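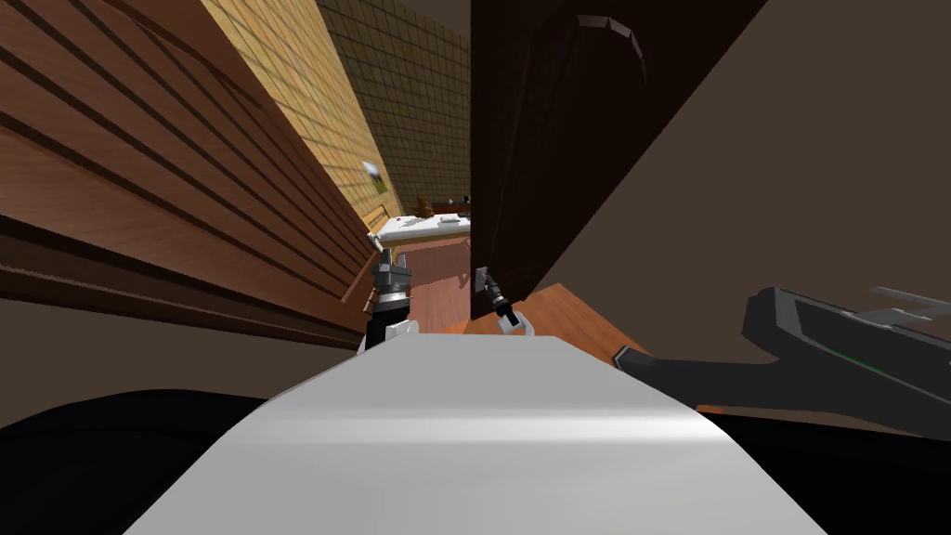

February, bench notes, two-gripper build

Sim first, hardware after tea. Loaded the Dungate kitchen room again and drove the base up the gap between the slatted panel and the tall dark brown one. From the head view you get the white body surface below, both grippers past its rim, then red-brown floor back to the white countertop. The left gripper reads a lot bigger than the right, so judge distance from the depth numbers and don't go by eye.

Clearance set to 142 mm each side. That leaves little room for the elbows. At 11 the planner gave up on the first goal (far counter, small brown object) and asked for a retreat. Widened the goal tolerance, reran, got a path. Haven't tried it with both arms raised.

To do in the scene file:
- tile texture on the back walls is heavy, swap for the small one
- wall lamp is fine, leave it
- brown-grey wall on the right has no texture at all, check whether the camera matching copes
- collision mesh on the orange wood panel still the old box

Hardware side. Trinau gearbox is back on the left shoulder with the new shim. Slight click at the end of travel, same as before the shim, so it's probably the bearing. Grallance drivers flashed, all answering on the bus. Left the current limit at 3,000 mA. Please don't raise it while the right wrist is still on the thin cable.

De Bruijn brackets: two of the holes are out of line. Opened them up with the round file and they go on now. Used M4 x 12 bolts with a washer. The box of 12s is nearly finished, more wanted before the second arm goes up.

Ran the jog script on the left arm only, bench supply, e-stop in hand. Joint 3 goes the opposite way to the sim. Flipped the sign in the config and not in the firmware, so anyone using the old config will get it backwards.

Next: same run in sim with the arms folded, then measure the real elbow width and put that in.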